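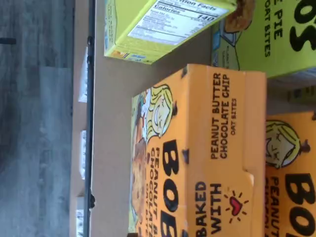
Birgit Schwerdtfeger dijo en la reunión del lunes pasado no, sino en una carta leída en voz alta ante los vecinos, que ella deja de comprar en una tienda cuando tiene que sacar el teléfono para dividir. La carta abrió el debate sobre el precio por unidad en los comercios de Harside, y al final de la tarde ya estaba claro que el asunto interesa a mucha gente.

El ayuntamiento de Harside presentó el 14 de agosto de 2023 las nuevas reglas para las etiquetas de precio en las tiendas pequeñas. Hasta ahora solamente los supermercados grandes tenían la obligación de indicar, junto al precio de venta, cuánto cuesta el kilo, el litro o la pieza. A partir del próximo mes de mayo deberán hacerlo también los comercios con una superficie de venta menor de 200 metros cuadrados. Son 47 locales en todo el municipio, según la lista publicada con las reglas.

La medida tiene su origen en una consulta que se hizo en los barrios de Arnis y Foley. Respondieron 106 personas, y la queja más repetida fue que dos paquetes del mismo alimento no se pueden comparar si uno tiene el precio por peso y el otro por pieza. También se mencionó mucho el tamaño de la letra. Varias personas mayores escribieron que ven el precio grande sin problema, pero que para leer el pequeño deben pedir ayuda en la caja.

Las etiquetas nuevas llevarán las dos cifras en la misma línea y con la misma altura. La cifra por unidad irá siempre a la derecha, sobre fondo blanco. Cuando un producto está en oferta, deberá calcularse otra vez sobre el precio rebajado, y no se permitirá dejar la etiqueta anterior debajo.

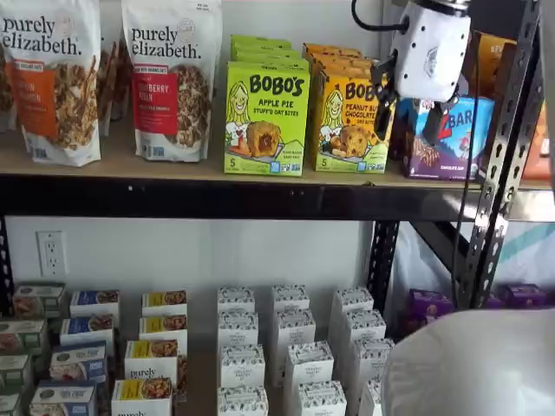
Los dueños de las tiendas han pedido sobre todo una cosa - que se explique bien qué unidad corresponde a cada producto. Para el arroz o el aceite no hay duda. Para los desayunos y los dulces, la respuesta es menos fácil, y en la reunión se habló de ello durante un buen rato. En un mismo estante pueden estar las bolsas de granola de purely elizabeth. y, a su derecha, la caja verde de Bobo's, con un 5 en la esquina inferior izquierda que invita a pensar en piezas. El texto aprobado dice que en estos casos manda el peso, y que el precio por pieza se puede añadir en una segunda línea si el comerciante lo desea.

Los productos a granel, el pan del día y las flores quedan fuera de la obligación. Tampoco se aplicará a los puestos del mercado de Foley, que tienen su propio reglamento y que ya escriben el precio por kilo en las pizarras.

Para imprimir las etiquetas, el ayuntamiento ofrecerá gratis durante el primer año el programa Kadiron, que calcula la cifra por unidad a partir del peso y del precio. Quien prefiera seguir con su propio sistema, o escribirlas a mano, puede hacerlo, siempre que la letra sea legible. Una tienda de Arnis ya ha probado el programa y ha cambiado todas las etiquetas de sus estantes en 2 tardes.

No habrá multas en los primeros seis meses. Los inspectores visitarán los locales, apuntarán los errores y dejarán una hoja con las correcciones. Después de este plazo se enviará un aviso por escrito antes de cualquier sanción.

Las reglas completas se pueden consultar en la oficina de consumo, en la planta baja del ayuntamiento, y en la biblioteca de Arnis. Los comerciantes que quieran utilizar Kadiron deben apuntarse en la misma oficina, con el número de licencia del local.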